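Quiénes somos

En Bimard enseñamos a programar hojas de cálculo a gente que nunca pensó que acabaría programando: contables, administrativas, jefes de almacén... ¡y nos encanta! La escuela la fundó Beverley Rowbotham, que sigue dando el curso de macros para principiantes y corrige los ejercicios uno a uno.
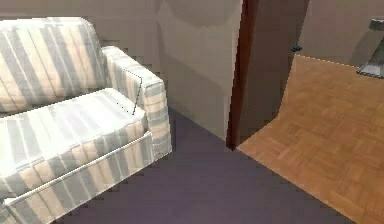 Cómo trabajamos

Grupos pequeños, 30 horas y tus propios archivos desde el primer día. Si tu libro tiene 176 hojas y fórmulas heredadas de medio departamento, tráelo (¡esos son los buenos!). En el curso Gandis pasamos de grabar macros a escribir funciones, y en Drollau conectamos Excel con bases de datos.
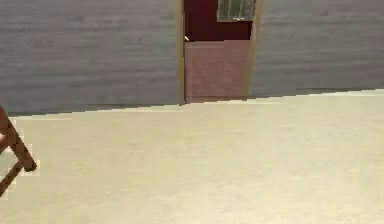 También mantenemos una biblioteca con 200 rutinas comentadas en español, abierta a todos los alumnos, y en diciembre estrenamos la sección de consultas. El próximo grupo de Gandis empieza el viernes 10 de abril.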